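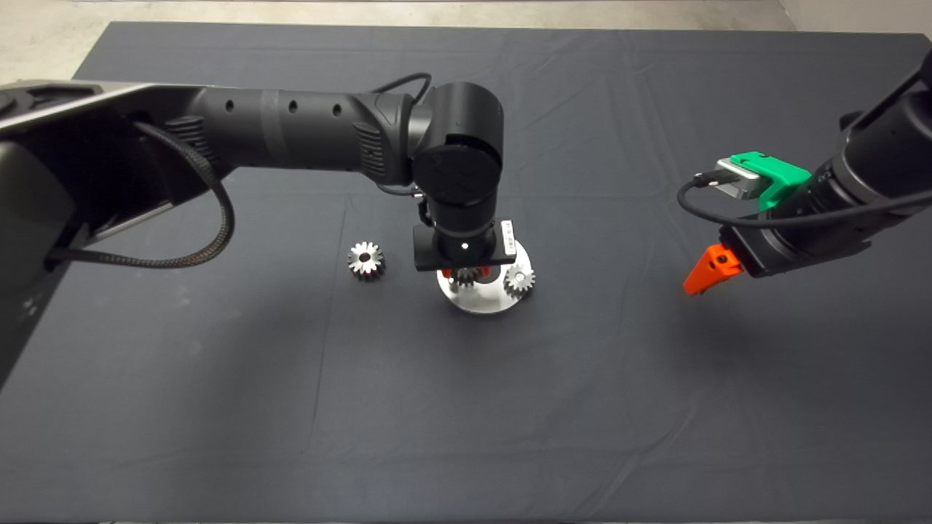

# jornia-naps

Jornia is a family sleep and feeding diary, typed up from paper and put into plain CSV files. It covers two children in the same household from the week each came home until each dropped their last daytime nap. There are 683 diary entries in total.

The diary was kept on the fridge in school exercise books. It wasn't planned as a dataset. Expect gaps, especially around moving house and the winter when everyone had gastro.

## Files

- `entries.csv` has one row per diary entry
- `notes.csv` has the longer handwritten notes, linked by `entry_id`
- `foods.csv` lists first foods and how they went down
- `CHANGES.md` records corrections made after the first upload

All files are UTF-8 with commas as separators. Notes that contain commas are in double quotes. Notes are cut at 3000 characters, which only affects the one written after the flight home from Tirnavari.

## Columns in entries.csv

| Column | Meaning |
|---|---|
| `entry_id` | Running number, unique |
| `child` | `elder` or `younger` |
| `age_weeks` | Whole weeks since birth |
| `nap_start` | 24-hour time, blank if no nap |
| `nap_end` | 24-hour time, blank if not written down |
| `place` | cot, pram, car, carrier, lap, floor |
| `settled_by` | feed, rocking, patting, self, unknown |
| `night_wakes` | Wakes between bedtime and 6:00 |
| `mood` | Free text, usually one word |

Both children were born at term, so `age_weeks` has not been adjusted.

`night_wakes` was filled in the next morning from memory. For the younger child's early months it is probably too low. A blank means no number was written, and should not be read as zero.

`place` was tidied up during typing. The diary says "buggy", "stroller" and "pram" in different hands and all three are now `pram`. A nap that began in the car and carried on in the cot is recorded as `car`, with the move mentioned in the note if anyone wrote it down.

## Teething and illness

There is no separate column for either. Search `notes.csv` for "tooth", "teeth", "fever" or "cold". Spelling was left as written, so try "feaver" as well. Medicine doses have been taken out.

## Known problems

- The elder child's diary has no entries from the start of daycare until the end of that November.
- Daylight saving was ignored. Times are whatever the kitchen clock said, and the kitchen clock was sometimes changed late.
- A nap under ten minutes was often not counted as a nap. One parent wrote them down and the other didn't.
- "Self" under `settled_by` sometimes means the baby fell asleep on the playmat while dinner was being made.
- Colour words in `foods.csv` (orange mush, green mush) have been kept because the vegetable was not always named.

## What it suits

It has been handy for practising charts and for trying out diary apps with something messier than made-up data. The Aneritz import script reads `entries.csv` without changes. For the Sachdeva planner, rename `nap_start` and `nap_end` to `from` and `to` first.

Please don't use it to work out how much a baby should sleep. Two siblings with the same parents and the same noisy street won't tell you much about anyone else's. If you're worried about your own child's sleep or weight, see your GP or child health nurse.

## Privacy

Names, birth dates, addresses and the daycare's name have been removed. Relatives appear as `gran`, `pop` and `aunt`. The scanned pages are not included and won't be shared.

## Licence

CC BY 4.0. A link back is enough.

## Corrections

Open an issue with the `entry_id` and what looks wrong. The exercise books are still in the cupboard and can be checked, though replies may be slow during school holidays.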